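Speaker notes: Keep the old one going
Vallside Library talk, Saturday, March 19, 2022

14 shares | 3 comments

Start when the tea queue has died down. Don't wait for everybody, they'll drift in.

Hello, thank you for coming out on a Saturday! I'm Yamila Montecinos, and I've been hanging on to old things since I was a girl, much to my mother's despair. My talk is about money and habit really, and why we buy new when the old one would do for another few years.

Begin with the kettle story. (Short version, please, Yamila.) Kettle stops clicking off, I go straight into town and buy a new one, get home, and my neighbour asks if I'd cleaned the scale out of the old one. I had not. Pause for the groans. I still have both kettles.

Ask for hands: who has a drawer full of dead phones and chargers? Leave your hand up if you know what half of them are for. Mine has a charger in it from 1990 or so I'm told, and I couldn't tell you what it charged.

Then the bit on how we decide. I kept a notebook from September, writing down every time I wanted to replace something. Read out two or three entries, the toaster one gets a laugh. The pattern was that I nearly always wanted a new one in the evening, tired, with the shop already open on my phone. So now I have the 8 day rule. It goes in the notebook, and if I still want it after 8 days I'm allowed to look at prices.

Computers next, as they're the thing people are most scared of. My desktop got slow and the shop quoted me 300 pounds for another. I asked them what was slow about it and they couldn't say! Talk about more memory, a good clear-out of files, and backing up first. Say BACK UP FIRST twice, and look at Gordon's row when you say it. Click on through the slides. 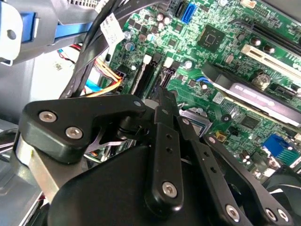
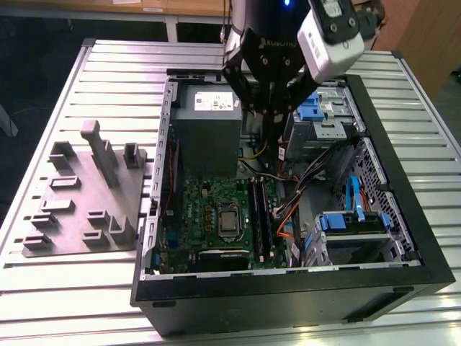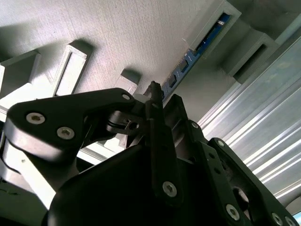 First two slides: inside a desktop computer, with the green motherboard showing.

People always ask about dust. Switch off, unplug, leave it a while, then short puffs from a can of air. No hoover, please. If you don't fancy it, take it to somebody who does.

Now the sums. Keep it light, they've only just had biscuits. Price of the new one, divided by the years you'll honestly keep it, next to the price of the repair divided the same way. My old Pello sewing machine wins this every single time, even with the new belt. The Etim vacuum lost, and I let it go, and I was sad for a whole afternoon.

Be fair here. Some things should go. Frayed flex, a scorched plug, anything that smells of burning. Don't let anyone leave thinking I told them to keep a dodgy heater.

Mention the Orkular swap shelf by the front door: take a part, leave a part, labels on everything please.

Questions. If it goes quiet, ask who has the oldest working thing at home and let them argue about it. We need to be out by the time the choir comes in, so chairs to the left wall and mugs back on the trolley.

22 shares | Leave a comment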